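Fingertips, friction and a quilted bedspread

Zinash Mamo tests hand-held grippers for Skorkon, and for the comparison with Rirside's tool she chose a bed as the work surface. A flat bench, she says, flatters every gripper.

"On a bench the object stays where you put it. On bedding it sinks, tilts and leans against its neighbor. The finger has to get under it without collecting the fabric."

The objects are household items of mixed stiffness, among them a tube, a plastic bottle on its side and a small USB wall charger. Mamo rates the charger the hardest of the three. "It is a cube with hard edges. If the two pads don't close parallel, it rotates out." 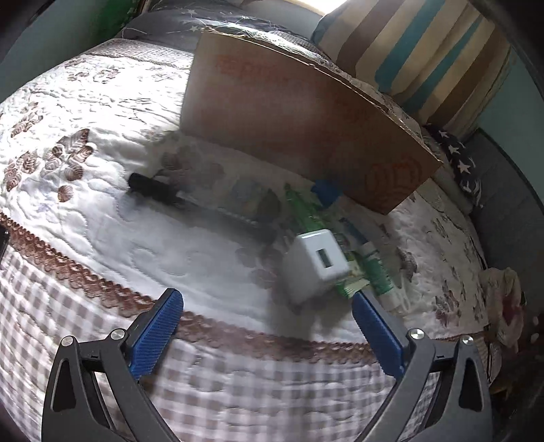 Pads and linkage

The blue pads have a fine ribbed surface, and Mamo logs their wear separately from the arms. Each pad pair is retired after 400 closures. Her colleague Kidus Beyene wanted a smooth pad in the trial as well, and they ran 20 grasps with each before dropping it.

"The smooth one was acceptable on the charger and poor on the tube," Beyene says. "A tube deforms, so the contact patch keeps moving."

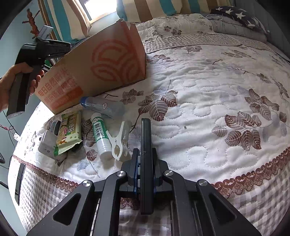
Play in the pivots concerns him more than pad texture. He measures it at the fingertip before and after a session, with the arms half closed, and rejects a tool if the reading has changed by more than 2 percent. Mamo considers that limit too strict for a hand-held unit — the operator's wrist, she argues, adds more error than the joints do. They have left it in the protocol until July, when the next set of arms is due.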